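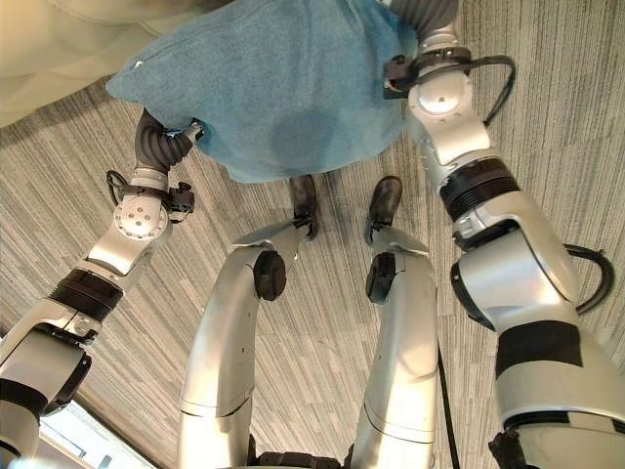
Drudico: Frequently Asked Questions

Last updated 8th May. If your question isn't answered here, try the paper, which has the same information with more Greek letters.

What is Drudico?

Drudico is a training method for household robots that treats dropping things as part of the job. Most robot learning projects record a person steering the robot through a chore, throw away every recording where something went wrong, and train on the clean ones. We kept the bad ones. Then we labeled them, which took most of February and some of our good will toward each other.

Why would you want bad recordings?

Look at it from the robot's side. If it has only ever seen towels being picked up correctly, it has no idea what to do about a towel that is halfway out of its fingers. It will usually carry on as if everything were fine and fold the air. We have watched a robot fold air with great care. A recording where the operator fumbles, swears, goes back and gets a better grip has the useful part in it, and the microphone is off.

How much data is there?

3,419 recorded episodes, from when the operator takes control to when the operator lets go. We train on 3,000 of them and hold the rest back for testing. In 1,180 episodes at least one thing got dropped, knocked over or let go of too early. In 1,111 of those the operator fixed it and finished the chore. The others end with the item somewhere an arm can't reach, or with the operator going to lunch.

What chores does it cover?

Soft things, mainly. Towels, pillows, blankets, and a small number of shirts that we regret. There are no dishes in the set. Please stop asking about dishes.

Why soft things?

A mug is the same shape after you drop it, or it is several mugs. A towel has a new shape every time you touch it, so "put it back how it was" means nothing. That makes recovery harder to script and more interesting to learn. It is also a lot cheaper when it goes wrong, a point that carried more weight in the planning meeting than we let on in the paper.

How does the labeling work?

Each episode is cut at the moments where things change for better or worse. We use four labels: going fine, slipping, lost, and recovering. "Slipping" means the grip is getting worse but the item is still held. "Lost" means it's out of the hand. "Recovering" starts when the operator begins doing something about it, and ends when the chore is back on track. Two people label every episode separately and a third settles the arguments. The third person was Gerasimos Xenos, who has asked us to mention that he no longer takes questions about whether a pillow on the floor counts as lost if the plan was for it to be on the floor.

Does a pillow on the floor count as lost?

It depends on the instruction for that episode. If the task is "set the pillows on the sofa," then yes. If the task is "clear the sofa," then no, and the operator is having a good day.
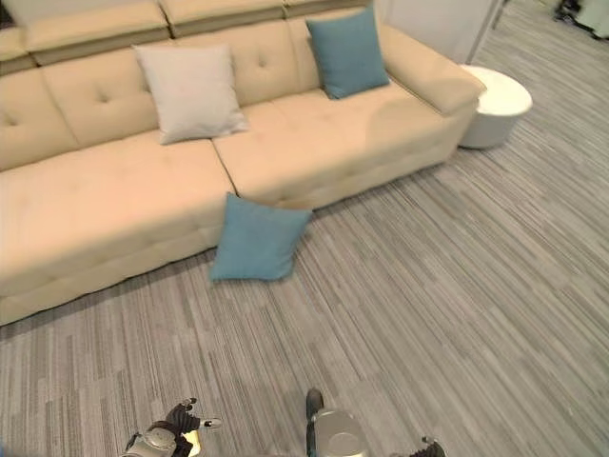
Pillows turned out to be our best test of this, as it happens. The same pillow in the same spot can be a mistake or a success, so a model can't get by on learning that floors are bad. It has to keep hold of what it was told to do. The version trained without task text picked up every pillow it could see, including the ones it had just been asked to put down. That made for some long afternoons.

What does the model do with the labels?

It learns to guess them as it goes, alongside the arm motions. When its guess moves from "fine" to "slipping," it gives more weight to the recovery parts of the training data. No separate recovery program gets switched on. We tried one, and the robot spent so much time switching in and out of it that it looked like somebody who had walked into the kitchen and forgotten why.

Does it work?

Better than the clean-data version, on soft items, in rooms a lot like the ones we recorded in. In our regrasp test, where we tug the towel partway loose and see what happens, the clean-data model finished two tries out of ten and Drudico finished seven. On an easy pick where nothing goes wrong, the two do equally well, and ours is slower. It seems to check on itself a lot. We've left that in the results table where you can see it.

Does it work in other rooms?

Less well. We tried it at Jandbridge, in a room with a darker floor and low chairs, and the "slipping" guess fired much too early. The robot kept regripping towels it already had a perfectly good hold on. Adding a small batch of local episodes helped. If you plan to use the method somewhere new, budget for that batch.

Can I just add my own bad recordings to my own data?

You can, and people have. Without labels it goes poorly. The model learns the dropping along with everything else and becomes very good at it. The team at Katsaros ran this for us as a baseline and reported a robot that dropped pillows with what they called confidence.

Should operators make mistakes on purpose?

No. We tried this for a week and the results were useless. Fake drops all look the same, and people recover from them too quickly, having known they were coming. Give operators a real chore at a normal pace and the mistakes will arrive without help.

Where can I get the data?

The labels and the training split are available by request through the Clerdale page. Include a line on what you'd like to use them for. "Dishes" will get a polite reply.

Is there a tool for labeling?

There is a tool. It crashes if you press the space bar twice. We have a fix, and the fix crashes if you press it once, so for now we recommend the older one.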